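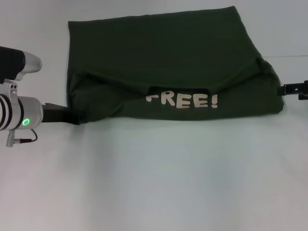
The Rikik tee in dark green, partly folded.

Rikik Heavy T-Shirt, Dark Green — Review
By Jamila Roy
21st May

I bought this shirt in December from the Tallora shop in Andetthorpe, at the full price of $37. That is a lot for a T-shirt with one word on it, so I waited until I had worn it through a winter and a spring before writing anything.

The fabric is the main reason to buy it. It's a plain cotton jersey, heavier than what you get from most printed shirts, and it has a matte look that I prefer to the slight shine on my older Lema tees. The color is a dark green that leans toward olive in some light. On the store website it looked closer to forest green. If you are trying to match it to something, go and see it in person.

Fit is boxy. I'm usually a medium and the medium was wide in the body and a bit short in the sleeve. Arif Setiawan, who edits these reviews, tried the large and had the same complaint about the sleeves. Neither of us would size down, as the neck opening is already on the small side. It did loosen after a few wears.

The print says FREE! in rounded cream letters, the kind you'd see on an old cartoon. It's larger than I would have picked. The ink sits on top of the cloth and feels slightly rubbery, and on a warm day you notice it. After more than 37 washes, all cold and inside out, mine has no cracks. I put it through the dryer by mistake 2 times and the print came out fine, though the body lost a little length.
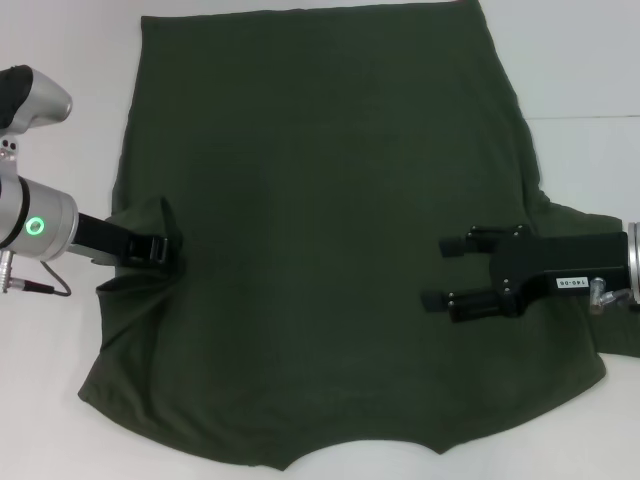
Spread out on the table, with a fold raised at the left.

Wrinkles are the weak point. The cloth holds soft creases, and if it sits in the basket overnight you will see them the next morning. They come out with a warm iron. Keep the iron off the lettering.

It also takes up room in a drawer. The thick jersey doesn't want to lie flat at the sides, and folded in thirds it makes a fairly fat bundle. I fold the bottom up first, smooth it, then bring in the sides. Rolling works better for a suitcase. With the print on the inside of the roll, the letters pick up lint from the rest of the shirt, so I roll it print side out.

Stitching has been good. The shoulder seams are taped, the collar hasn't gone wavy, and I've had one loose thread at a sleeve hem, which I cut off. The bottom hem has started to curl slightly after washing. Pulling it straight while damp fixes it until the next wash.

Tallora accepts returns on unworn shirts for 5 weeks. I didn't need to use that. They had the same shirt in gray the last time I was in, with no lettering, and at the same price I would take that one for everyday wear.

Fabric: very good
Fit: wide, short sleeves
Print: large, durable
Care: easy, but wrinkles
Overall: 4 out of 5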